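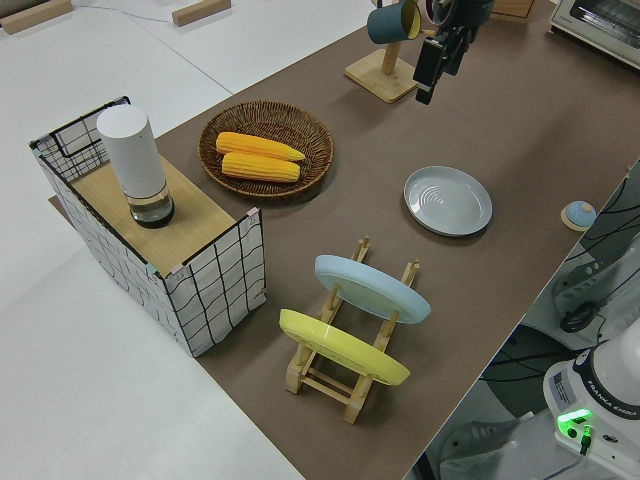
Ob ein Roboter in der eigenen Küche überhaupt erwünscht sei, wollte Ivar Fjeld gleich zu Beginn der Aussprache wissen; ihm sei vor allem wichtig, dass sich jede Bewegung sofort anhalten lasse. Mit dieser Wortmeldung begann am 18. April 2021 der Besuchertag des Instituts Drerosero in Ovport. Gezeigt wurde das Projekt Urik, das sich mit Robotern für einfache Tätigkeiten im Haushalt befasst. Der Einladung folgten 128 Gäste. 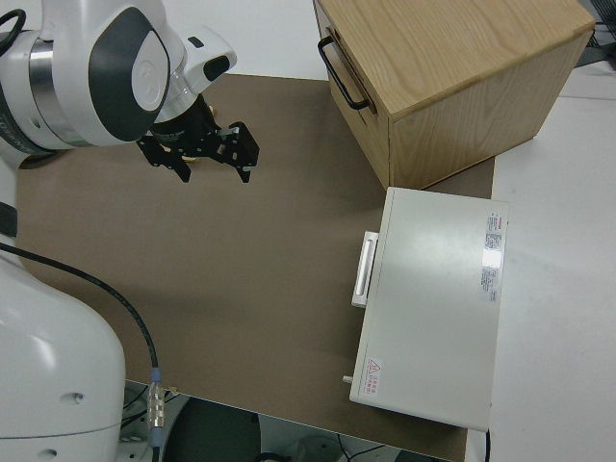
Lesezeit: 1 Minute

Die Institutsleitung erläuterte den Stand der Arbeiten und die Ziele der kommenden Förderperiode. Im Vordergrund steht der Umgang mit alltäglichem Geschirr und Küchengerät. Zum Versuchsaufbau gehören ein Abtropfgestell aus Holz mit Tellern, ein Becherständer und ein Tischbackofen. Nach Angaben des Instituts wurden bislang 2.672 Durchläufe aufgezeichnet und ausgewertet.

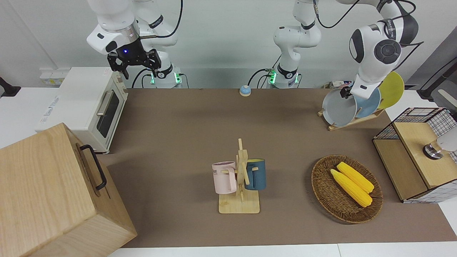 Führungen und weitere Termine

Im Anschluss an die Vorträge fanden Führungen in kleinen Gruppen statt. Das Labor Ignacio war dabei erstmals für die Öffentlichkeit zugänglich. Die Mitarbeitenden beantworteten Fragen zur Sicherheit, zur Steuerung zweier Arme an einem gemeinsamen Arbeitsplatz und zu den Greifern mit zwei Fingern. 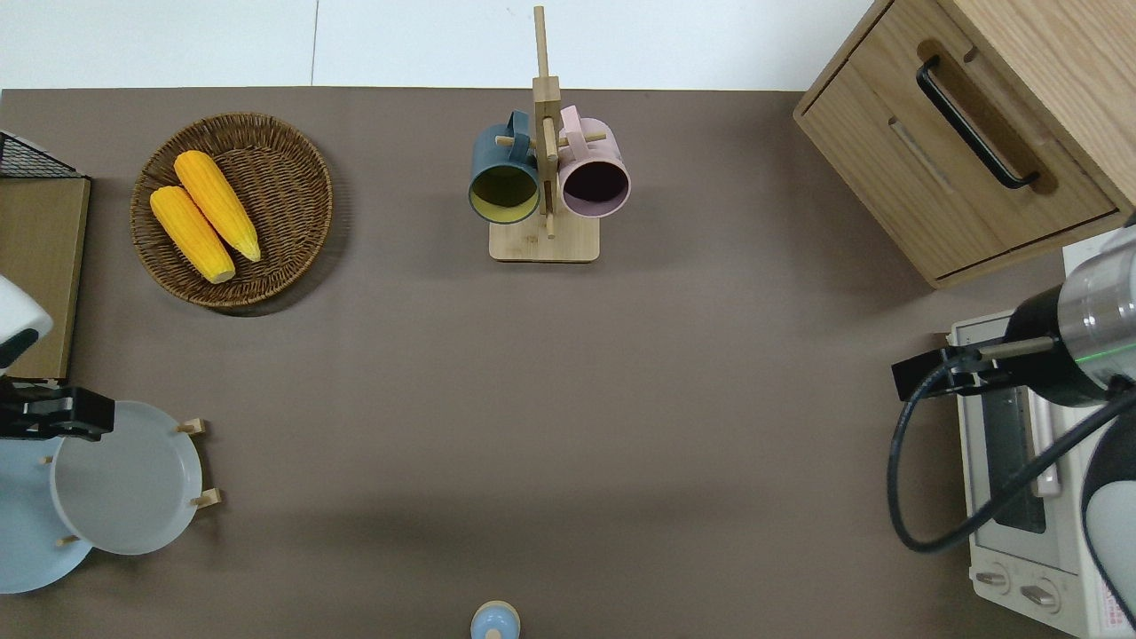
Großes Interesse galt zudem den Möglichkeiten der Mitarbeit für Studierende. Das Institut nimmt Bewerbungen für studentische Hilfstätigkeiten bis Ende Mai entgegen. Schulklassen können sich für eine gesonderte Führung anmelden; je Termin stehen 23 Plätze zur Verfügung. Anmeldungen nimmt das Sekretariat schriftlich entgegen.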